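Kitchen > Mixing and Serving > Large Bowls > Nasero Large White Bowl

Home Kitchen Table Storage Sale Your basket

Nasero Large White Bowl

A big, plain bowl for mixing, tossing and carrying to the table.

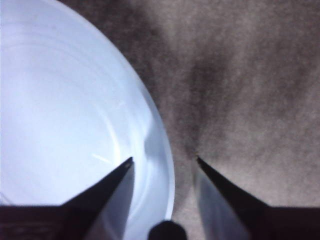 The Nasero is the largest bowl we stock and the one most people come back for when they need a second. It is white all over, with a glossy finish and a shallow step just inside the rim. We have sold it in the same shape since Gornesel first sent us samples, and apart from a small change to the box nothing about it has altered.

What it is good for

Most buyers use it for salads, bread dough and big batches of cake mix. It also does well as a washing-up bowl for delicate glasses, or for soaking beans overnight. The wide opening gives you room to get both hands in, so kneading and rubbing in butter are easy enough without flour going over the side. For a small job, such as whisking two eggs, you would be better off with the Wellora bowl, listed under Small Bowls.

The step under the rim gives the lid somewhere to sit. The lid is sold separately (order number 424) and is a loose fit, meant for keeping flies and dust off. It does not seal, so please don't carry soup in the car with it.

Details

Order number: 342
Colour: white only
Finish: glossy, inside and out
Stacks: yes, one inside another
Dishwasher: yes, top rack
Microwave: no
Oven: no
Supplied: single bowl, boxed, no lid

Care

Wash in warm soapy water and dry with a soft cloth. Metal whisks and scouring pads will leave fine marks on the inside, and these show up more under a bright kitchen light. They don't affect use, but they won't polish out either. Wooden or silicone tools are kinder to it.

Turmeric, beetroot and tomato can stain if left to stand. A paste of bicarbonate of soda, left on for about 60 minutes and then rinsed, lifts most of it. Do not use bleach.

If you stack several, put a sheet of kitchen paper between each one. Bowls put away damp tend to grip each other and are a nuisance to pull apart.

Delivery and returns

We send bowls out in a double-walled box. Please check yours when it comes and tell us within 2 days if it has arrived chipped or cracked. Keep the packing until you are happy with it. Unused bowls can be sent back in the original box and we will refund the price of the bowl, though not the postage.

Orders for cafés and school kitchens are handled by Garba Ugwu, who can quote for full cases. Cases come straight from the Jääskeläinen warehouse and take longer than single bowls — allow extra time if you need them for an opening or the start of term.

Stock note, 2020-10-18: single bowls are in stock. Lids are expected back shortly and can be ordered now. We will post them on separately at no extra charge.

Contact us | Delivery | Returns | © Nasero Kitchen Supplies | Back to top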